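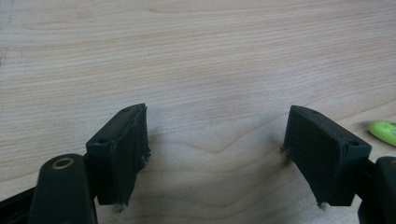
Handgreifer-Kit von Rezende: Erfahrungen mit den Fingerbelägen?

ksawery_n
9.5.25
Ich überlege, das Kit für unsere Werkstatt zu bestellen. 282 Euro mit Fingern und Gelenken, ohne Kamera. Auf der Produktseite steht wenig zu den Belägen auf den Innenseiten. Wie lange halten die, und bekommt man sie einzeln nach?

Hodeo
Habe zwei davon. Mechanisch sind sie gut, die Finger sitzen fest. Die Beläge fransen an den Kanten aus und sammeln Fusseln, sieht man bei mir auf dem Foto ganz gut, links unten an der Spitze und an der Kante. Das war nach 40 Durchgängen mit Stoffteilen. Einzeln gab es die Beläge im Juni letztes Jahr noch nicht, nur den ganzen Finger.

Kazimiera Szewczyk
Fusseln sind doch kein Mangel. Einmal mit Klebeband drüber und fertig. Ich greife damit Becher und Schachteln, da ist nach Monaten nichts ausgefranst. Liegt am Material, das du greifst.

Hodeo
Klebeband nimmt die losen Fasern mit, am Rand bleibt es trotzdem rau. Bei Papier rutscht es seitdem manchmal weg. Ich rede ja nicht von kaputt, aber für den Preis hätte ich einen sauber geschnittenen Belag erwartet.

oto_77
Wie sind die Finger befestigt? In deinem Bild sind oben je 2 Löcher, gehen da die Schrauben durch?

Hodeo
Bei meiner Version ja, M3, von oben zugänglich. Nicht zu fest anziehen. Die messingfarbene Buchse im Arm muss man zum Wechseln nicht anfassen.

oto_77
Danke. Dann drucke ich mir die Finger selbst und klebe Silikon drauf.

Kazimiera Szewczyk
Würde ich lassen. Hab ich beim Ident probiert, die selbst gedruckten Finger standen minimal schief und der Spalt war unten größer als oben. Bei dünnen Teilen merkst du das sofort.

oto_77
Kommt auf den Drucker an. Meine Teile sind maßhaltig.

ksawery_n
Noch mal zurück zum Kit: Würdet ihr es wieder kaufen? Wir wollen hauptsächlich kleine Werkzeuge und Stifte greifen, kaum Textil.

Kazimiera Szewczyk
Für Werkzeuge ja, ohne Bedenken.

Hodeo
Für Werkzeuge ja, für Stoff nein. Ersatzfinger gleich mitbestellen, die Lieferung hat bei mir 3 Wochen gedauert.

ksawery_n
Gut, dann nehme ich ein Kit und ein Paar Ersatzfinger. Weiß jemand, ob die Schrauben dabei sind?

Hodeo
Bei den Ersatzfingern nicht. Die alten wieder verwenden.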